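Keeping the Cell in Order: A Conversation with Erick Langat

The automation laboratory at Leltier operates one tabletop manipulation cell for staff and visiting groups. Responsibility for its setup and upkeep rests with Erick Langat, senior technician, who took over the cell in November. He spoke with the newsletter about the routine he follows and the part of the machine that takes up most of his time.

Mr. Langat begins each working day at the gripper. Before any program is loaded, he closes the two fingers with nothing between them and examines how they meet.

"The arm itself gives us very little trouble," he said. "The fingers are what touch the work, and they wear. If one tip stands higher than the other, every grasp after that will be a little wrong, and people will spend the morning looking for the fault in their software."

The fingers are checked at the closed position through the wrist camera. Mr. Langat looks for tips at the same height and a seam that stays narrow from top to bottom. Where the seam opens toward one end, he removes both fingers, cleans the mounting faces, and refits them as a pair. Single fingers are not replaced.

"We tried that once, with one new pad and one old pad," he said. "It held a block well enough and dropped everything thin."

The laboratory counts one cycle as a full opening and closing. Under the present schedule the fingers are wiped and inspected every 2000 cycles and exchanged at 3000, whether or not wear can be seen. The schedule was drawn up with Chalerm Thongdee, who manages equipment purchasing, after one set was left in service for 3573 cycles and a pad came loose during a cable exercise.

"Chalerm asked me for a number he could order against," Mr. Langat said. "I would have preferred to go by feel, but I am not always the person on duty."

The camera receives separate attention. Its lens is cleaned with a dry cloth, and the view is compared with a stored reference after each finger change. Mr. Langat asks that users leave the camera bracket alone. The setup sheet now runs to 23 lines, and the bracket appears in four of them.

Asked about the work surface, he said that a white top and a plain cloth behind it had made the daily check easier, as dark fingers stand out clearly against both. He would still like a heavier cloth.

"It creases, and each group hangs it differently," he said. "Jirayu Kaewsai has promised to look into a fixed panel. Until then I keep the same cloth up and ask people not to pull on it."

Objects for the exercises are set out only after the fingers have passed inspection, although Mr. Langat concedes that this order is not always kept.
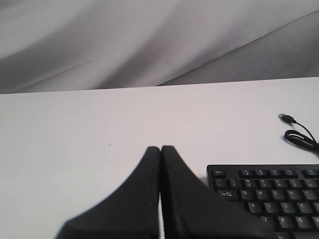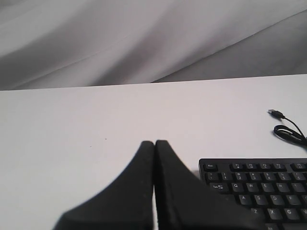
Wrist camera views of the closed gripper fingers, with a keyboard and USB cable on the table.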